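Subject: Re: [surfaces] Rings and rub marks on a light top, Tasholm table

> We have had the Tasholm in the shared room since June. Light top, long
> grain running side to side, finished by us with two coats of Plitard
> hard oil. It is used every day for small items that get picked up and
> put down all the time: a plate, a water bottle, a puzzle cube, a few
> plastic blocks. Two questions. How long should the oil be left before
> the table goes back into use? And is it the plate or the bottle that
> makes the dull arcs near the middle? They only show with the lamp low
> and to one side.

Taking the second question first.

A dull arc and a ring are two different marks and should be looked at separately. A ring from a bottle is a closed circle or most of one, the diameter of the base, and on an oiled surface it is normally lighter than the wood next to it. A rub mark from the foot of a plate is open, wider on one side, and follows the direction in which the plate gets pushed. If your arcs have a radius close to that of the plate's foot, not its rim, the plate is the likely source. Measure the foot. On the Evgate plates we have, the foot is a good deal smaller than the rim, and people looking for a match with the rim conclude wrongly that the plate is not involved. 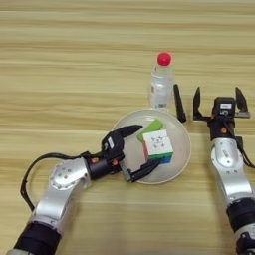 Unglazed foot rings are the usual problem. Turn the plate over and run a fingernail around the foot. If it drags, the foot is bare ceramic and will cut an oil finish within days. It can be smoothed with wet 400 grit paper on a flat surface, a few minutes per plate, then rinse well so no grit stays in the clay. If the plate is plastic the foot is seldom abrasive by itself, but it picks up dust and works the same way once loaded.

The bottle is a separate matter. A clear water bottle with a screw cap weighs very little when nearly empty and does not scratch. What it does is hold a film of water under the base. Plitard states nothing useful on this on the can, so we tested it on offcuts: a wetted base left on a two-coat surface, 7 days after the second coat, gave a visible ring by the next morning. Same offcut, same bottle, 14 days after the second coat: no ring. So the answer to your first question is 14 days, not the overnight drying that most people allow. Dry to the touch is not cured.

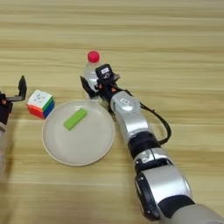
Blocks and cubes do very little damage. The faces are flat and the plastic is softer than the grit that gets under them. The exception is color transfer. A strongly colored block left in one spot on fresh oil can leave a tint, and green and red are the ones I have seen do it. Puzzle cubes with molded color instead of stickers leave no adhesive behind, so they are preferable on a new finish. If you have the stickered kind, check the corners for lifting.

Where things are put down matters more than what they are made of. On our own table all the wear is in a patch near the middle, because the plate always goes back to the same place and the small items are put on it or right beside it. We now shift the whole arrangement sideways at the start of each month. The wear has not stopped but it is even, and even wear on a pale grain is hard to see.
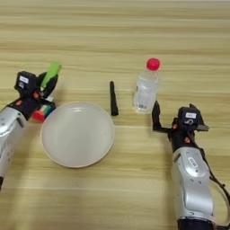 Repair, assuming the arcs are in the oil and not in the wood:

Clean with a damp cloth, no soap, and leave until the afternoon.
Rub along the grain with a gray pad. Never across it - on a top with long straight bands any cross scratch shows from the door.
Extend the rubbed area out to the nearest dark streak on both sides, so the edge of the repair falls on a natural line.
One thin coat of Plitard, wipe off after 13 minutes. We tried longer and it went sticky at the low end of the room's temperature range.
Wait the full 14 days before the bottle goes back. The plate can return after 7 if it has a smooth foot.

If the arcs are still there under the low lamp after cleaning and rubbing, the fibers are compressed and more oil will only make them darker. In that case leave them or sand the full width.

For the record, our offcuts had 56 put-down cycles each with the plate, by hand, no weight on it. That is not many, and a loaded plate would presumably do worse.
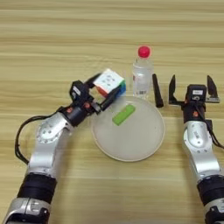

Someone on the Nakpan list objected that none of this is needed if the plate has felt dots under it, and that three dots on an Evgate foot had lasted a year without a mark on the wood. I don't dispute the result. Felt holds water, though, and on a table where a bottle is in use I would fit silicone dots instead, thin ones, and check that the plate still sits level.

Can you post the diameter of the foot and the radius of one arc? Also whether the second coat was applied the same day as the first.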